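Notebook, hand-held gripper capture, Flornivmont room
2018-12-20

Carried over from the last entry: the working rules for two-handed capture are still spread over three emails and a whiteboard. I am writing them out in one place so Mostley can review them against their own procedure. Numbering follows Daryna's draft where possible.

Rule 1. Surfaces to be handled are cleared before the operator picks up the grippers. Cloths that belong to the task stay where the task sheet puts them. Everything else on the table goes in the log by name.

Rule 2. Marker cubes are inspected before each block. All faces clean, no lifted corners, no play at the mount. A cube that moves under finger pressure is pulled and re-seated, and the block does not start until the offset check has been repeated.

Rule 3. Indicator on both grippers must be green at the start. If either one is not, stop and write down the time. Do not power-cycle first and log later – we lost the cause twice in June that way.

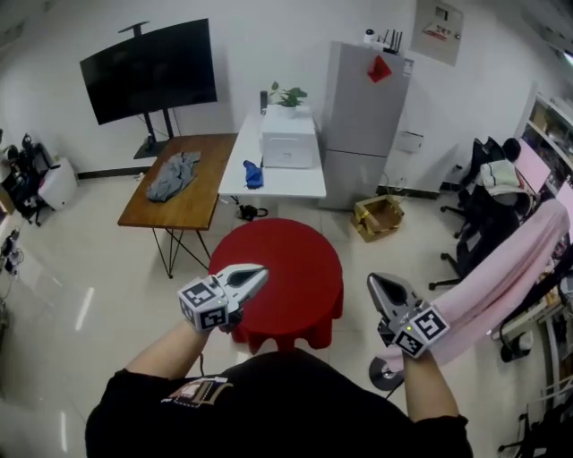

Entry by Haf Ruddock
Read by Yevhen Romaniuk, comments marked YR

Rule 4. Cable routing. With the left arm raised, the cable hangs free toward the floor. The draft only says "keep cables tidy", and a reader cannot check that. Proposed wording: no free loop below knee height with the arm at rest, and nothing the cable can catch on within one step of the operator. The cloth on the round table reaches the floor, so the hem counts as a catch point.
YR: agree, but one step needs a number. Suggest 9 dm until someone objects.

Rule 5. Floor. Open boxes and loose bags are moved out of the walking area before a block. The carton by the refrigerator and the small black item under the white table both fall under this rule. Chairs are pushed in or taken out, and blankets on them must not hang into arm reach.

Rule 6. Glossy tile throws back the overhead light. Tilt the cube through its full range at the start position and confirm detection at each stop. Log dropouts per block, not per day.

Status of the log: 417 blocks on file, 268 with a complete pre-check. The missing ones are mostly from before the form had a field for the offset check. Ginevra wants them excluded. I would keep them with a flag – the data may be usable and the flag costs nothing.

Open points
– Re-seat torque for the cube mount: no value in the Demirtaş sheet. Asked Hanne Turunen.
– Rule 3 does not say who may clear a stop. Operator alone, or operator plus a second person?
– Form revision 31 still has the old rule order. Do not print more copies.

YR: for the second point, two people. Same as at Pototholm.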